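Still Waiting for the Robot Maid

By Marisa Farina
1/23/20

Every year somebody tells me the robot that cleans up after you is nearly ready. I have been writing about home gadgets long enough to have heard it from people who have since retired. So when Otberg invited me to see what its tidying project could do, I went with low hopes and a notebook.

The chore that day was a bedroom. Snacks had been left all over a bed, and they needed to be picked up. A child of six can do this, though few want to.

People who don't work on robots tend to assume the hard part is the brain. Watch a pair of mechanical fingers go after a bag of food and you start to doubt that. A box has sides. A bag has whatever shape it had when you last let go of it. Squeeze it in the wrong spot and you get a pinch of empty plastic, or you crush what's inside. Then there is the sheet underneath, which wrinkles and likes to come along for the ride.
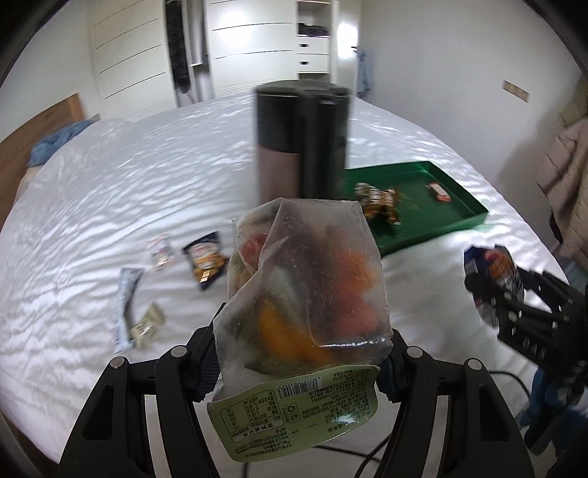 One gripper has a clear food bag, the other a crumpled wrapper. More snacks lie on the bed.

Fine, it can hold a bag. I'll give them that. My question was what comes next, and the answers got thinner. Is the wrapper trash? Is the bag? A person looks at a half-eaten packet and knows whether it goes in the kitchen or the garbage. Crumbs are another matter entirely. Two hard fingers are no use against crumbs, and a bed that has been cleared of wrappers but still has crumbs in it is a bed I don't want to sleep in.

Otberg says its system has practiced on 569 household items. That sounds like a lot until you open a kitchen drawer. I asked how many of those items were soft, and was told the team would get back to me. It has not.

Its rival Posico is more modest, or more careful. The company showed me a shelf-stocking arm in April that managed 115 picks in an hour, all of them cartons and all of them facing the same way. An engineer there told me bags were "on the list." The stock clerk at Lo Presti, the grocery near my apartment, does chips and bread without looking down.

I don't doubt the work is real or that the people doing it are smart. I doubt the brochures. A grip is a small piece of a chore, and the rest of it is judgment, patience and a damp cloth. Until somebody sells me all of it, I'll keep stripping the bed and shaking the sheet out the window.

RELATED
Plidivis Floor Mopper: 2 Months Later
Do You Need a Smart Trash Can?
The Best Way to Fold a Fitted Sheet

COMMENTS (2)

dustbunny_dan
My robot vacuum eats socks. I would not let anything with fingers near my bed.

KayR
A bit harsh. Dishwashers looked silly once too. I agree about the crumbs though.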